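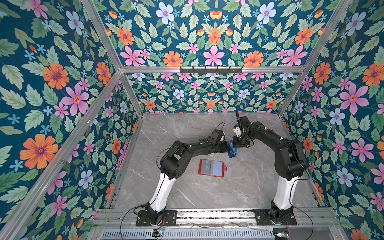
Anderson Moura asked, on reading the first draft of this section, why a two-arm kit should be judged on something as small as a card holder when the vendor sells it for packing and kitting work. The objection is fair and we take it up in 4.3.

Home Contents Sections Figures References

Reading time: 3 min

4.2 Thin-object handling with the Vovley kit

The Vovley kit was bought at list price from Dratmont and assembled following the printed guide. Assembly took 79 minutes, including bolting both bases to the rail. Cable routing took longer than the guide suggests. The supplied ties hold well once they are on, but the guide gives no slack lengths for the wrist camera cables, and we had to redo one of them after homing the arms.

Figure 3. Dual-arm cell during the card holder task. Both arms share one rail, and each gripper carries its own wrist camera.

The task uses an open card holder with clear sleeves. The operator teleoperates both arms from the leader pair. A trial counts as a success when a card is fully seated in the named sleeve and the holder has not left the work surface. Any contact that pushes the holder against a wall ends the trial. We ran 80 trials over two operators, and 59 were successes.

Most of the failures came from the sleeve mouth. Clear plastic gives the wrist cameras very little to work with, and under the cell light the sleeves reflect enough to hide the opening at some angles. Operators learned to tilt the wrist before closing in. The exposure setting in the Guvari control software helped somewhat, but it resets on every restart -- a fault we reported to the vendor in February.

The second source of failure was the grip itself. The stock fingers are narrow at the tip, which suits a strap or a tab.

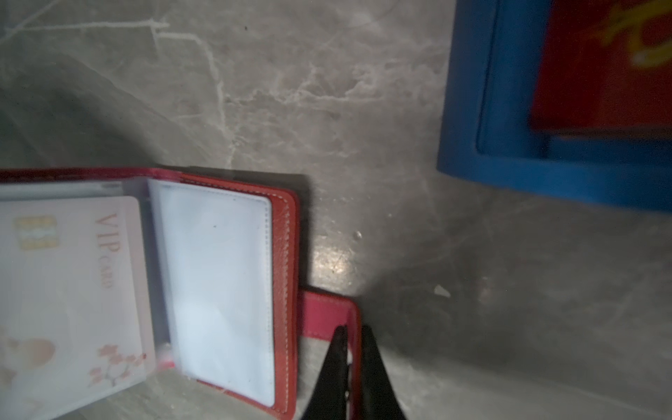
They are less suited to a single flat card lying on a hard surface, where the tips slide before they get under the edge. Pressing down harder does not help and sets off the current limit in the wrist joint. In the trials that worked, the operator usually picked the card up by its long side and passed it over only after both arms had stopped moving.

Delay between leader and follower was not noticeable to either operator at normal speed. At the fastest setting the follower overshoots slightly on reversal, and we did not use that setting in the trials reported here.

4.3 Why a small task

Packing demonstrations tend to use boxes, and most kits in this price range can move a box. A card in a sleeve asks for wrist accuracy, a usable close-up view and two arms that can work near each other without touching. Unnur Ingvarsson ran the same protocol on the older Moura kit and stopped after 3 trials when the grippers collided. The Vovley arms did not collide in any trial, although the software gives no warning when they come close.

We would recommend the kit for teleoperated data work on small objects, with two reservations: the stock fingers should be swapped for flat cards, and the camera settings need to be checked after each restart. Buyers who only need to move boxes can spend less.

Contact the authors | Copyright the authors | Back to top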